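"시뮬레이션 안에서도 손은 서툽니다": 산테리 미에티넨 인터뷰

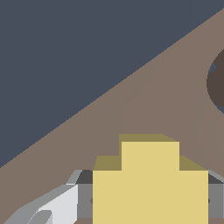
산테리 미에티넨 씨를 만난 것은 트랄스카(Trallska)라는 작은 회사의 회의실이었다. 그는 핀란드에서 기계공학을 공부하고, 지금은 이 회사에서 로봇 학습용 시범 데이터를 모으는 팀을 이끌고 있다. 팀은 모두 다섯 명이다. 나는 한국어로 글을 쓴 지 오래되지 않았기 때문에 녹음을 여러 번 다시 들었고, 그의 영어를 옮긴 문장은 메일로 보내서 확인을 받았다.

처음에 나는 아주 단순한 질문을 했다. 하루 종일 무엇을 하십니까.

"블록을 집습니다." 그가 대답했다. "집어서 옮기고, 놓고, 다시 처음 위치로 돌아갑니다. 정확하게 말하면 제가 집는 것이 아니고 화면 속의 그리퍼가 집습니다. 저는 조종 장치를 잡고 있을 뿐입니다. 그래도 저녁이 되면 아픈 것은 제 손목입니다."

트랄스카의 프로젝트 이름은 렐타(Relta)이다. 사람이 시뮬레이션 속의 로봇 팔을 원격으로 조종하면, 그동안의 관절 각도와 그리퍼의 열림 정도, 그리고 손목 시점의 화면이 함께 저장된다. 이 기록 하나를 팀에서는 "에피소드"라고 부른다. 에피소드가 충분히 모이면 학습 모델에 넣고, 모델은 화면을 보고 다음 동작을 예측하는 방법을 배운다.

렐타가 시작된 것은 지난 11월이다. 그 전에는 실제 로봇으로만 수집을 했다고 한다.

"실제 로봇은 좋은 선생님입니다. 그런데 비쌉니다. 케이블이 느슨해지면 오전이 없어지고, 누가 조명을 바꾸면 그날의 기록은 전날의 기록과 달라집니다. 시뮬레이션에서는 버튼 하나로 처음부터 다시 할 수 있습니다. 저는 이것이 게으른 이유라고 생각하지 않습니다. 같은 조건을 다시 만들 수 있다는 것은 중요한 일입니다."

나는 시뮬레이션의 화면이 너무 단순하지 않은지 물었다. 무늬도 없고 그림자도 거의 없는 세계에서 배운 것이 밖에서도 쓸모가 있는가. 그는 이 질문을 자주 받는 것 같았다.

"색이 평평한 것은 우리가 알고 선택한 것입니다. 첫 단계에서는 접촉을 배우게 하고 싶습니다. 손가락이 물체의 어느 면에 닿는가, 얼마나 깊이 들어간 다음에 닫는가. 나무 무늬나 반사는 그다음 단계에서 넣습니다. 처음부터 전부 넣으면 모델이 실패했을 때 어디에서 실패했는지 우리가 모릅니다."

물체의 모양에 대한 이야기는 길었다. 그는 정육면체로 모은 데이터를 별로 믿지 않는다. 정육면체는 어느 쪽에서 잡아도 비슷하게 잡히고, 조종하는 사람도 곧 생각 없이 손을 움직이게 된다고 했다.

"단이 있는 블록을 주면 사람이 갑자기 느려집니다. 좁은 윗단을 잡을까, 넓은 아랫단을 잡을까. 윗단을 잡으면 접근이 쉽지만 기울어질 수 있습니다. 아랫단을 잡으면 안정적인데 손가락을 더 낮게 내려야 하고, 바닥과 부딪칠 위험이 있습니다. 이 망설임이 기록에 남습니다."

망설임이 남는 것은 좋은 일인가, 나쁜 일인가. 그는 잠시 생각했다.

"둘 다입니다. 모델은 사람이 멈춘 시간까지 배웁니다. 초기 모델 중의 하나는 블록 위에서 가만히 서 있는 것을 아주 잘했습니다. 우리가 가르친 것이지요. 그래서 지금은 긴 정지를 잘라 냅니다. 그렇지만 짧은 수정 동작은 남겨 둡니다. 손가락이 조금 틀린 곳으로 갔다가 돌아오는 동작 말입니다. 이것이 없으면 모델은 한 번 틀렸을 때 돌아오는 방법을 모릅니다."

수집은 날마다 두 번으로 나누어서 한다. 한 사람이 연속으로 조종하는 시간은 95분을 넘지 않는다. 이 숫자는 어디에서 나온 것이냐고 물으니, 그는 조금 부끄러워하면서 과학적인 근거는 없다고 말했다. 에피소드의 품질을 시간순으로 늘어놓고 보았는데 그쯤에서 나빠지는 것이 눈에 보였다고 한다.

지금까지 쓸 수 있는 에피소드는 대략 800개이다. 버린 것의 수는 이것보다 많지만 그는 정확한 수를 말하지 않았다. 버리는 기준은 네 번이나 바뀌었다. 처음에는 블록이 목표 위치에 들어가면 모두 성공으로 기록했다. 그런데 나중에 다시 재생해 보니 블록을 집지 않고 손가락 옆면으로 밀어서 넣은 것이 섞여 있었다.

"규칙으로 보면 성공입니다. 하지만 우리는 미는 것을 가르치려고 한 것이 아니었습니다. 그날부터 저는 모든 에피소드를 사람이 한 번은 보아야 한다고 주장했습니다. 팀에서 인기가 있는 주장은 아니었습니다."

검토에는 나르테이(Nartey)라는 내부 도구를 쓴다. 손목 시점의 화면과 그리퍼의 값이 나란히 나오고, 검토하는 사람이 구간마다 표시를 한다. 접근, 접촉, 들기, 이동, 놓기. 구간의 경계를 어디에 둘 것인가에 대해서 팀원들의 의견이 처음에는 많이 달랐다. 특히 "접촉"이 어려웠다고 한다. 한쪽 손가락만 닿은 순간부터인가, 양쪽이 다 닿은 순간부터인가. 지금은 양쪽으로 정했다.

손목 시점은 물체에 가까워서 좋지만 한계도 있다.

"물체를 들고 있으면 그 물체가 화면 아래쪽을 가립니다. 그리고 주변의 물체는 일부만 보입니다. 가장자리에 둥근 것이 조금 나와 있으면, 모델은 그것만 보고 무엇인지 짐작해야 합니다. 사람은 조금 전에 본 것을 기억합니다. 우리 모델은 기억이 아주 짧습니다."

그래서 팀은 고정된 바깥 시점을 하나 더 넣을 계획을 세우고 있다. 다만 시점이 늘어나면 저장할 양도 늘고 학습 시간도 길어진다. 이 계산은 아직 끝나지 않았다.

다른 회사와의 협력에 대해서도 물어보았다. 트랄스카는 부품 조립 라인을 운영하는 테부들로(Tevudlow)와 함께 다음 시험을 준비하고 있다. 테부들로가 원하는 것은 작은 플라스틱 부품을 상자에서 꺼내어 정해진 방향으로 놓는 작업이다. 블록과는 다르지 않느냐고 했더니 그는 고개를 끄덕였다.

"많이 다릅니다. 부품은 서로 겹쳐 있고, 무게중심도 이상한 곳에 있습니다. 테부들로의 담당자에게도 그렇게 말했습니다. 지금의 모델을 그대로 가져가면 안 된다고요. 가져갈 수 있는 것은 수집하는 방법입니다. 어떤 시범을 남기고 어떤 시범을 버리는가, 그것은 부품에도 쓸 수 있습니다."

조종하는 사람을 어떻게 뽑는지도 궁금했다. 나는 게임을 잘하는 사람이 유리할 것이라고 생각했는데, 그의 대답은 조금 달랐다. 게임에 익숙한 사람은 빠르지만 지름길을 찾는다. 지난달에 들어온 팀원은 전에 치과 기공소에서 일했고, 속도는 느린데 버릴 에피소드가 거의 없다고 한다. 그는 두 종류의 사람이 모두 필요하다고 보고 있다. 한 사람의 버릇만 배운 모델은 물체가 조금만 돌아가 있어도 당황하기 때문이다.

마지막으로, 본인의 시범도 데이터에 들어 있는지 물었다.

"들어 있습니다. 저는 항상 왼쪽에서 접근하는 버릇이 있습니다. 모델이 왼쪽에서 크게 돌아서 들어오면 팀원들이 저를 봅니다. 다음 주부터는 시작 위치를 무작위로 바꾸어서 이 버릇을 줄일 생각입니다. 잘될지는 아직 모르겠습니다."

인터뷰가 끝난 후에 그는 오후 수집을 하러 자리로 돌아갔다.

최종 수정: 2023년 1월 30일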